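4. Clearing the Table

4.1 Task and motivation

Of the chores in our study, clearing a meal is the one that people most often name when asked what they would hand over to a machine. It is also the chore for which the gap between a dishwasher and a person is easiest to see. A dishwasher washes. It does not pick a bowl up off a tray, tell a bowl from a plate, or find the one slot in a rack where a plate will stand. Those steps are still done by hand in every home and every small kitchen we visited, including the staff kitchen at Lenddale that served as the model for our task list.

We therefore limited this part of the study to the handling steps and left washing out. The task begins with a tray of used tableware next to an open rack. It ends when each item is in the rack and the tray holds nothing. The item types are plates, bowls, cups and chopsticks. All of them are ordinary household pieces, and none was marked, weighted or coated to help the grippers.

4.2 Workspace

The two arms are mounted at the near edge of a wooden table and share the space over the rack and the tray. Each has a two-finger gripper. The layout is shown in Figure 6. The rack is a gray plastic model and takes up much of the left side of the table, which means that the left arm works mostly above it while the right arm has to reach across. We kept this arrangement because it matches how a rack sits beside a sink in a narrow kitchen, even though a centered rack would have been easier for both arms.

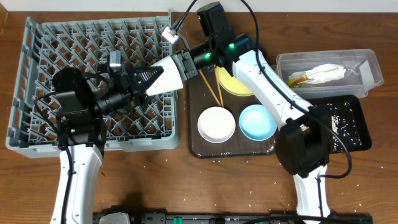

Figure 6. Workspace for the clearing task, with both arms at the rack and the tray between them.

Rice was used as the food residue in all trials. We chose it because it is light, it scatters, and it gets under things. Grains on the table were left where they fell until the end of a block, so later trials in a block were run on a messier surface than earlier ones. Some groups clean the table between trials, but a kitchen is not cleaned between dishes, and we wanted the numbers to reflect that.

4.3 Procedure

We ran 843 trials over two periods, the second of which ended in August. Each trial covered one item, from the first movement of an arm to the release in the rack. A trial was scored as a success if the item was in the rack and stayed there for 4 seconds after the gripper opened. A trial was scored as a failure if the item was dropped, if it came to rest outside the rack, or if the operator stopped the arm for safety reasons. Regrasps were allowed and were logged separately. The control software was the Stilineck planner, with the version of 5/29/18 used throughout so that the two periods could be compared.

4.4 Results

Bowls were the easiest items. The rim gives the fingers something to close on, and a small error in the approach does little harm. Most bowl failures came at release, when a bowl that had been held by its rim tipped as it met the prongs.

Plates were harder. A plate lying flat on a tray leaves very little room for a finger underneath, and the arm has to slide it to the raised edge of the tray or tilt it before it can be lifted. Once lifted, it must be turned upright and lined up with a slot that is not much wider than the plate itself. The prongs stand close together, and from the wrist camera one row looks much like the next.

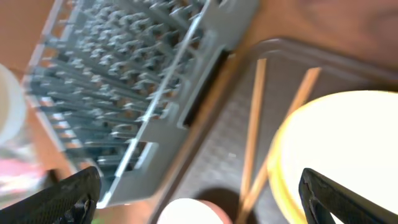
Chopsticks gave the worst results by a wide margin. Of the 185 regrasps in the log, 97 were for chopsticks. The fingers often closed on one stick and pushed the other away – sometimes under a bowl, where neither camera could find it. Placement was a problem as well. A stick let go above the rack would fall through the open bottom or lie across the prongs and block the slots for the next plate.

The residue had a smaller effect than we expected on grasping and a larger one on vision. Against a light bowl, single grains were now and then taken for part of the rim, and the planned grasp was shifted to one side.

4.5 Discussion

These results do not support the claim that table clearing is a solved problem for two-arm systems. Bowls could be handed over today by a patient owner. Plates could be handed over if the rack were designed with wider slots, as in the Garkton trials, where the rack was changed to suit the machine. We think that is a fair approach for a shop or a canteen. It is less useful in a home, where the rack has already been bought and people also have to use it.

Speed is a separate matter. The arms were slower than a person on every item type – the time was mostly spent in planning and in waiting for the other arm to clear the shared space. Nasr reports the same pattern for folding towels.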